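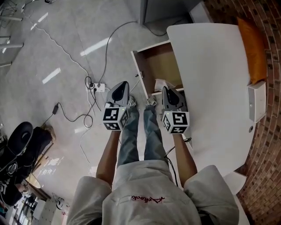

Why do the covers curl inward after the pastedown goes on? The lining paper stretches when the paste wets it, then shrinks as it dries and drags the board along with it.

July, 4:40 pm, bindery notes

I wrote that out at the top so I stop having to relearn it every summer. The practice set from last week has been out of the press since lunch and four of the six covers have a bow you could rock a baby in. The two flat ones are the two I was lazy about, which is annoying! I brushed the paste on thin, didn't let the sheet sit, and put it straight down.

What I did on the four bad ones, as far as I can reconstruct it from my own handwriting: wheat paste, cooked, thinned to heavy cream. Zalon endpaper, the cream one. Pasted out, left to relax for five minutes like I was taught, then laid on the board and boned down. Relaxing is right for covering cloth and it's right for a repair tissue, but this Zalon sheet grows a lot. I wet a strip of it and measured before and after, and across the grain it gained nearly 2 percent. Along the grain, nothing I could read on the steel rule. So five minutes is just giving it time to get as big as it's going to get, and then it all comes back out of the board's hide.

Grain direction is fine on all of them, I checked by bending the offcuts. Jahangir thought I might have cut one crosswise (fair guess, I've done it) but no.
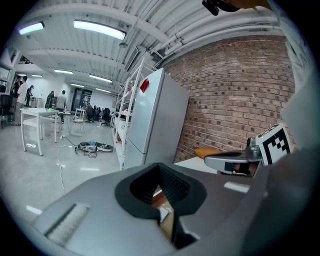

Next thing to try is mixing the adhesive. Half paste, half PVA, so there's less water and it grabs sooner. The PVA on the shelf is the Menon tub and it has thickened up since spring, so stir it to the bottom before weighing anything. Also the lid was stuck on with its own contents again. Wipe the rim, please, whoever you are, and it may well be me.

Paste recipe as I'm making it now, because the card over the sink has gone unreadable: 1,000 g of water, 170 g of wheat starch, soak it cold for an hour, cook it low and keep stirring until it goes from white to sort of gray and glassy, then keep going a good while past the point where your arm wants to quit. Let it cool covered. Push it through the sieve twice. It keeps four days in the fridge, and I threw out a jar on day six that smelled like feet.

Dilruba's suggestion is to line the outside first and let the two pulls fight each other. She does a waste sheet on the inside of the board before covering, so by the time the pastedown goes on there's already something balancing the cloth. It adds a day. I said we don't have a day per book, and she said I've spent three on covers I'm about to tear apart, so okay – point taken.

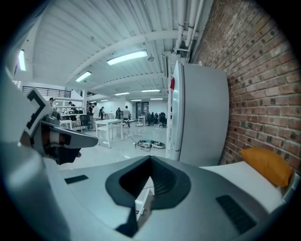 The reason I'm fussing is the Wirside ledgers. There are 2,803 leaves in that job and they want them back in plain cloth cases that shut flat, and a bowed cover on a heavy ledger just gets worse with the weight hanging off it. I'd like the method settled before I cut any of the real board. The boards are 3 mm, heavier than my practice ones, so they should resist more, but I don't want to lean on that.

Plan for the next batch:

Two with straight paste, thin, no relaxing time.
Two with the half and half mix.
Two with Dilruba's lining sheet, straight paste.

Same endpaper, same cloth, all pressed overnight in the Nuvau with fresh blotters, and blotters changed at the end of the first hour. I skipped the change last time and they were clammy when I pulled them, so that can't have helped. Pencil the method inside each back board this time. I had to guess which was which from the glue drips.

Side note on the Nuvau: the handwheel has started to squeak on the way down, only the last inch or so. A dab of wax on the screw fixed it in winter. Don't oil it, it drips on the work.

Also out of 8-inch bone folders apart from the chipped one, which leaves shiny tracks on the dark cloth. Jahangir is sanding the chip out tonight. Waxed paper is down to the last roll and I've put it on the order list, along with more blotters.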